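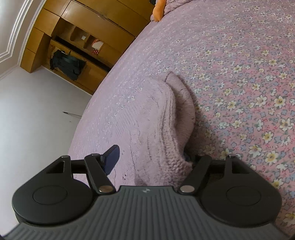

The sorting of winter clothing has been carried out in this household each November since the move to Kalturdale, and it begins in the smaller bedroom. Garments are taken out singly and laid upon the bed before any decision is made about them. The mauve knit was among the first to be considered this year. A chunky rib of that sort does not take kindly to a hanger, as the shoulders drop under the weight, and it has accordingly been assigned to a shelf. The orange plush toy retains its customary place on the bed and is exempt from the exercise.

Readers of last year's entry will recall that the former arrangement was found unsatisfactory. Knitwear had been stored in a single deep pile, with the result that any garment below the third was in practice never worn. Rosalba Caruso wrote at the time to recommend that heavy and light knits be kept apart, and her suggestion has been adopted in full. I should like to record my thanks.

The present procedure is as follows. Each garment is spread flat with the front facing down. The sleeves are brought across the back, one over the other, and the sides are folded inwards to meet them. The garment is then folded in half from the hem, or in thirds if it is long. Ribbed pieces should be smoothed by hand and should on no account be pulled, particularly at the cuffs. I allow 30 minutes for the folding and a further 40 for the inspection of seams, elbows and buttons. The second figure was exceeded this year owing to a cardigan with a dropped stitch near the collar – a repair which I attempted twice and have now passed to Noman Malik, whose darning is greatly superior to mine.

Washing is completed beforehand. Wool and wool blends are done at a cool setting and dried flat on a towel in the back room, which takes the better part of 2 days at this season. I had previously used the Derese wool soap but found the scent too persistent in a closed cupboard. Plain flakes are now used instead, and no complaints have been received from other members of the household.

Two matters remain outstanding. The first concerns the scarves, for which no permanent location has been agreed. They are at present rolled in a drawer with the gloves, and the drawer does not close properly. The second concerns a bag of outgrown jumpers, set aside for Zarmeena Orakzai's younger son. These will be delivered when she returns from her sister's, together with the pair of lined boots promised in the spring.

The blankets will be dealt with in a separate entry, once the airing cupboard has been cleared.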